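Oilcloth vs wipe-clean vs proper cotton for a village hall tea, help needed

Reading time: 4 min

pickled_wren
March 24, 2024
Right so I've been landed with the tablecloths for the Stesgate summer tea in August. 27 tables. The old ones are a disgrace, half of them have candle wax in and one's got a burn the shape of Wales. Budget isn't massive. Do I go wipe-clean, or proper cotton and wash them? Halls round here seem split. Tables are the 70 cm wide folding sort if that makes any difference.

hobnob_terry
Wipe-clean. No question. You'll be there till midnight with the washing otherwise. Ours have done years and still fine.

marlpit
Disagree with Terry, sorry. Wipe-clean looks all right on day one, then it gets folded and you have creases for ever. Plus it goes sticky if it's put away damp, and it always gets put away damp. Cotton every time. Boil wash, line, done.

hobnob_terry
Don't fold it then. Roll it round a tube. Carpet shops give them away

marlpit
And where does she keep 27 tubes Terry

pickled_wren
The cupboard is the size of a wardrobe and has the Christmas crib in it. So no tubes.

Zoriana Kovalchuk
Polycotton. Middle ground. I did all the cloths for my sister's wedding in it, dries overnight, hardly needs an iron. Only downside is grease, butter stains want washing up liquid rubbed in before they go in the machine or they set. Don't use bleach on a colour, I lost two that way.

low_tide_jan
Second polycotton. Buy it off the roll and hem it yourself, miles cheaper than ready made. Strickland the fabric place used to do end of rolls out the back, not sure if they still do? Ring first.

pickled_wren
I can hem a straight line but not 27 times four sides. My machine is an old Elex and it sulks.

low_tide_jan
Pinking shears! Wont fray much if you only wash them a couple of times a year. Nobody looks at the hem, they're looking at the scones.

marlpit
Pinking shears on something that's meant to last. Dear me.

low_tide_jan
It's a tea, marlpit, not a coronation.

hobnob_terry
What about paper? Banqueting roll. Rip it off, bin it.

Zoriana Kovalchuk
Paper goes see-through the second a pot drips. And outside it's off down the field. Had that at the Zostenlow fete, chasing it past the coconut shy.

pickled_wren
Paper's a no, we had it for the jubilee and it was horrible. Also should have said, we've got a pot of 1,680 from the raffle and quiz nights but that has to cover the new urn too. Urn comes first, I'm told, very firmly.

marlpit
What's the urn costing you?

pickled_wren
Don't ask. Less than it might have been. Leaves enough for cloth if I'm careful, not enough for cloth AND somebody to sew it.

gatepost
Measure the drop before you buy anything. People forget the drop. 70 wide table, you want 20 hanging each side or the kids stand on it and the whole lot comes down. So 110 plus a bit for the hem. Most rolls are 140 so you've got room to play with.

pickled_wren
That's really useful thank you, I'd have bought 90 and cried

gatepost
Been there

low_tide_jan
Are you going plain or pattern? Plain shows every drip. I'd go gingham, hides tea a treat.

hobnob_terry
Gingham's a bit picnic

low_tide_jan
It IS a picnic more or less?? Pink gingham on the childrens table at least. You can get it with all sorts printed on now, bears, cake, strawberries. My niece thinks it's the best thing ever made.

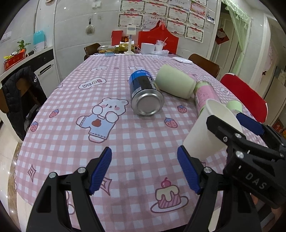
Pink and white gingham with the bear in blue overalls. Cherry cake and strawberries on it too.

marlpit
Well that is loud.

Zoriana Kovalchuk
Oh I love it! The little heart on his chest. Would do one table like that and the rest in a plain pink to match, then it looks like you meant it.

pickled_wren
Ok that's rather sweet. Not for all 27, the over-seventies lunch lot use the same cloths and I'd never hear the end of it. But the childrens table, yes. Is the bear one cotton or wipe-clean?

low_tide_jan
Would have to ask my niece, she bought it. I'll get back to you

hobnob_terry
For kids it wants to be wipe-clean. Squash. Jelly. Think about it.

marlpit
For once I agree with Terry. Just the one table mind.

gatepost
One thing on prints, check which way up the pattern runs before you cut. I did a long table with teapots on and half the room had them upside down.

pickled_wren
Noted. So plan is polycotton off the roll for the grown ups, something wipe-clean with bears for the small ones, pinking shears if I run out of patience. Will ring Strickland tomorow. Anyone know if clips are worth it if we end up outside?

hobnob_terry
Clips yes. The metal ones, plastic snap.

Zoriana Kovalchuk
Metal ones rust and mark the cloth. Sew a washer in each corner.

hobnob_terry
She just said she doesnt want to sew

Contact the moderators | © Halls & Teas Forum, 4,000 members | Back to top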